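Travail et automatisation – notes de la quatrième séance
Poser, insérer, vérifier : ce que devient un poste d'assemblage quand une partie du geste passe à la machine
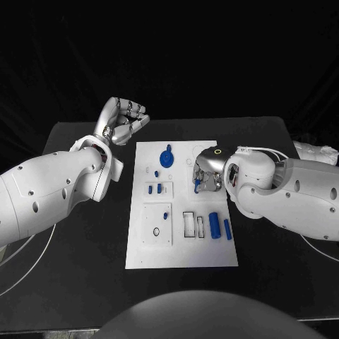
Nous avions quitté la séance précédente sur une question de l'une d'entre vous, à laquelle j'avais répondu un peu vite : est-ce qu'on automatise une tâche ou est-ce qu'on automatise un poste ? Je voudrais y revenir tranquillement, car presque tout le reste du cours en dépend. Un poste, vous vous en souvenez, c'est un paquet de tâches ficelées ensemble par l'habitude, par la convention collective, par la place dont on dispose dans l'atelier et parfois par le simple caractère de la personne qui l'occupe. Quand un robot arrive, il prend une ou deux tâches dans le paquet, et il faut bien refaire la ficelle autour de ce qui reste.

Prenons le geste d'insertion, qui paraît si modeste. On saisit une pièce, on l'oriente, on la présente au-dessus de son emplacement, on la descend. Un cylindre, une cheville, un petit bloc : pour vous et moi, cela se fait en parlant d'autre chose. Pour un bras articulé muni d'une main à doigts, chaque étape demande un réglage, et la prise elle-même (où mettre les doigts, avec quelle force, en cachant quoi à la caméra) est un problème entier. C'est pourquoi on commence si souvent par des planches d'exercice, avec des contours imprimés et des pièces de couleur vive, avant de songer à un vrai produit. Je vous demande de garder cela en tête quand vous lirez les brochures des fournisseurs.

Le cas Livov

L'atelier Livov assemble de petits boîtiers de raccordement pour un client unique, Standden. Il emploie 36 personnes, dont la plupart sont là depuis longtemps et se connaissent très bien, ce qui compte plus qu'on ne croit dans une affaire de ce genre. En juillet, la direction a installé une première cellule à deux bras sur la ligne des séries courtes, celles de 200 pièces et moins. Le choix a surpris, puisque le manuel recommande de commencer par les grandes séries. Mais les séries courtes étaient justement celles que tout le monde trouvait pénibles, à cause des changements d'outillage, et Pirmin Hauser, le chef d'atelier, tenait à ce que la machine arrive d'abord là où elle serait la bienvenue.

J'ai passé deux journées sur place, et je garde de mes conversations avec Feven Tekleab un souvenir très vif. Elle montait ces boîtiers à la main ; elle prépare maintenant les plateaux, lance les séquences, reprend les pièces mal engagées et note les causes d'arrêt dans un cahier à spirale que l'équipe s'est mise à consulter bien plus que le logiciel de suivi. « Avant, j'avais mal aux poignets le soir. Maintenant j'ai mal à la tête », m'a-t-elle dit en riant, et je crois qu'il faut prendre les deux moitiés de la phrase au sérieux. La fatigue s'est déplacée. Surveiller une machine qui réussit presque toujours est un travail d'attention très particulier, dont la fiche de poste ne dit encore rien.

Il y a aussi la question du rythme. À la main, Feven accélérait le matin et ralentissait après le repas, et personne n'y trouvait à redire. La cellule, elle, garde son allure – et c'est à la préparation des plateaux de suivre. Au bout de quelques semaines l'équipe a obtenu une pause fixe de dix minutes et une rotation entre trois collègues. Cela n'était prévu nulle part dans le projet initial.

Sur la formation, enfin : 40 heures par personne, prises sur le temps de travail. Hauser estime que c'était trop court pour la partie diagnostic et trop long pour la partie sécurité. Les intéressés sont plutôt d'accord avec lui, à ceci près qu'ils auraient voulu faire leurs premiers essais entre eux, sans la hiérarchie dans le dos. Je trouve la demande très raisonnable, on apprend mal quand on a peur d'avoir l'air maladroit.

Notions à retenir pour le travail dirigé
Tâche, poste, métier (revoir le schéma de la deuxième séance)
Travail résiduel : ce que la machine laisse, et à qui
Charge attentionnelle et droit à la rotation
Savoir informel : le cahier de Feven, et qui en est l'auteur

À préparer
Lire le chapitre de Kwok sur les ateliers de sous-traitance, au moins la première moitié. Rédiger ensuite une page sur un poste que vous connaissez de près, le vôtre si vous travaillez, celui d'un parent ou d'un ami sinon : listez les tâches, puis dites lesquelles vous confieriez à une machine et ce que la personne ferait du temps ainsi libéré. Ne cherchez pas un cas spectaculaire, les meilleures copies de l'an passé parlaient d'une cantine et d'un guichet de gare.

Nous comparerons la prochaine fois avec Fima, où les choses se sont passées bien moins doucement. Apportez vos notes sur la négociation.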